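Re-teaching the pastry pick on the Grullinero cell
Posted June 1, 2023 by Réka Dudás

You'll be doing this after every hand swap, so you may as well get good at it. The old taught points will look fine on the screen and miss by a finger's width on the table.

Before you start
Square up the grey mat by eye and smooth it flat. Check the cable into the top of the hand: seated, with enough slack to arch over the wrist. A tight one works loose after up to 40 cycles, generally while you're at lunch.

Step 1. Teach the place point
Jog the arm over the plate with a croissant already in the hand. An empty hand tells you nothing about clearance.

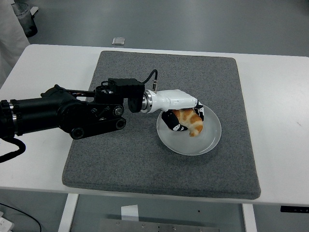
Lower in small steps and save the point as PLACE_2 in Hikex. The software will ask if you're sure. It asks everyone that. If the job counter reads 2,968 or higher, clear it now or Hikex will refuse the save and blame the network.

Step 2. Teach the pick point
Set the croissant on the mat beside the plate, tips toward you. Bring the hand in from the left at low speed, and stop at first contact. Close the grip a little at a time. Flakes are normal, but crumbs with a bit of colour and filling mean you've gone too far.
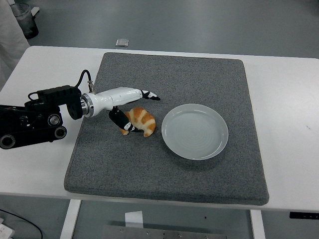

Lower digit against the left side of the croissant, plate clear to the right.

Step 3. Run it slowly
Run two cycles at low speed with a hand near the stop button. If the pick drifts, redo Step 2 and leave PLACE_2 alone. Log the new points under Zwane, and bin the test croissant. It's been handled enough.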